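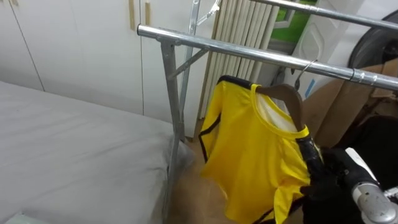 Rechercher dans le forum Mots-clés OK

Portant chromé dans la chambre : utile ou piège à poussière ?

binddale_80
Bonjour à tous. On me vante partout le portant à côté du lit, en complément de l'armoire. Je veux bien, mais j'ai déjà eu un Landthorpe qui penchait dès le mois de décembre. Le vendeur de chez Vodville m'assure que le sien tient 80 kilos. Sur le papier, sans doute. Quelqu'un l'a chez lui depuis plus de 2 ans ?

giolla
Moi, et il tient. Armoire blanche pour le linge plié, portant pour ce que je porte dans la semaine. Le lit sert de table : je pose le cintre à plat, j'enfile les épaules du vêtement dessus, puis j'accroche. Avec un haut à manches longues c'est bien plus facile qu'à bout de bras.

momo2192
Mouais. Sur le lit, le col s'étire pareil si on force. Et j'ai du mal à croire qu'on le fasse tous les matins.

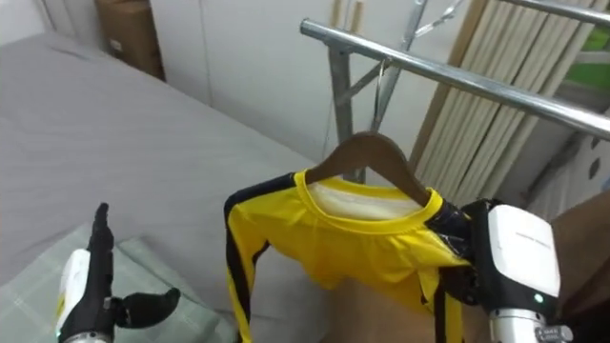
Les cintres en bois, je dis oui pour une veste. Pour un maillot, non – ça marque les épaules, surtout quand la matière est un peu brillante. Je plie et puis c'est tout.

giolla
Ça marque si le cintre est trop large. Prends-le à la bonne taille avant d'accuser le bois. Les miens sont des Nic Giolla (d'où le pseudo, oui) et je n'ai jamais eu de bosse.

binddale_80
« Jamais », c'est vite dit. J'ai un haut jaune à bandes noires qui a déjà pris des plis, et il n'a pas connu autre chose que le bois. 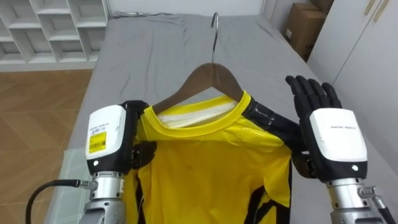

Côté col, par contre, je reconnais que passer le cintre par le bas évite de tirer sur les côtes. Reste le crochet, qui m'accroche les mailles une fois sur deux. Et le radiateur derrière le portant, personne n'en parle ? Ça ne jaunit pas les tissus, à la longue ?

momo2192
Si c'est trop près, je me méfierais. Mais je n'ai aucune preuve, les vendeurs non plus.

giolla
Laisse la largeur d'une main et arrête de chercher des ennuis. 3000 messages sur ce forum et la moitié contre les portants...

binddale_80
Je demande, c'est tout. Je vais mesurer entre le lit et le mur avant de retourner chez Vodville.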